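Fluston Community Help > Workshop and Benches > Storage and holders

Holder for bare processors on a slotted aluminum bench panel?

Posted by Vira Karpenko, 11th November

Hi all! I rebuild old desktop computers for the learning center in Lanport, and I've finally got myself a proper bench with a slotted aluminum panel. I love it. Everything bolts on, everything slides, and I can move things whenever I change my mind (often).

What I haven't worked out is where to put a processor while the rest of the machine is in pieces. Right now they go in a saucer, and yesterday I nearly put a cookie on top of one. I'd like a fixed spot on the panel that holds a chip flat, lets me get my fingers on it easily and doesn't touch anything it shouldn't. The chips I see most are the kind with flat gold pads underneath, no pins. I have the use of a 3D printer at the Skirnavberg library but I'm a beginner at drawing parts.

Has anyone made something like this? And do I need to worry about the slots?

3 replies

Sumathi Sundaram
Member, Skirnavberg

Oh, I'm so glad somebody asked this! Small holders are my favorite thing to make and I have drawn far too many of them.

Start with a flat plate, one that covers several slots so it can't rock. Give it a raised border. Screws roll, and a border a few millimeters high will save you a lot of crawling under the bench. Then build the holders up from the plate as part of the same print, or as separate little pieces you screw down. I like separate pieces for a first try, as you will get one of them wrong and it's nice to reprint only that one.

For the chip itself you want a shallow nest with guides at the corners. Leave the middle of each side open so your finger and thumb can reach the edges. The guides only need to come partway up. Measure your processor with calipers, add a hair of clearance all the way around, and print just the nest first as a test. Mine took 2 tries. The first was so snug I had to turn it over and tap it, which made me wince!

Light gray plastic is lovely for this job, by the way. A green chip edge shows up clearly against it, and so does any fluff. 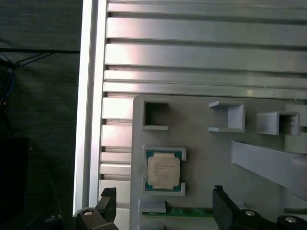 Getting it onto the panel

Use T-nuts that match your slot width. They are sold by the bag (I bought 100 and have given away half), but slot sizes vary, so measure the opening before you order. Put one fastener near each corner of the plate and leave them all a little loose until the plate sits square, then snug them up. Plastic doesn't need much force. If you see the plate bowing around a screw head, back off and add a washer.

A panel that's level is easiest. If yours is tilted or upright, make the guides deeper and add a small lip on the low side.

The open square frames and three-sided brackets are worth drawing too, once you've got the plate. An open front is great for anything you want to slide in and out from one side. Same approach, just measure the part and add clearance. Happy to look over your drawing if you post it!

Thampi
Member

Get a wrist strap. Clip it to the bare metal of the machine you're working on. Lots of aluminum has a coating that doesn't conduct well so don't count on the panel.

Also hold chips by the edges. I've used an egg carton since February with no trouble but I wouldn't recommend it.

Vira Karpenko
Original poster

Thank you both, this is exactly what I needed! I measured a chip tonight and the nest is on the printer list at the library. Corner guides it is – I'd been planning a solid wall all the way around and would never have got the thing out again.

Thampi, strap ordered. Sumathi, my slots are narrower than I thought, so I'm glad I checked before buying nuts. Do you put anything soft in the bottom of the nest, or leave it bare?

Sumathi Sundaram
Member, Skirnavberg

Bare, but scrape off any little bumps from printing first. Ordinary foam can build up static, so if you ever do want padding, buy the kind made for electronics. Post a photo when it's mounted!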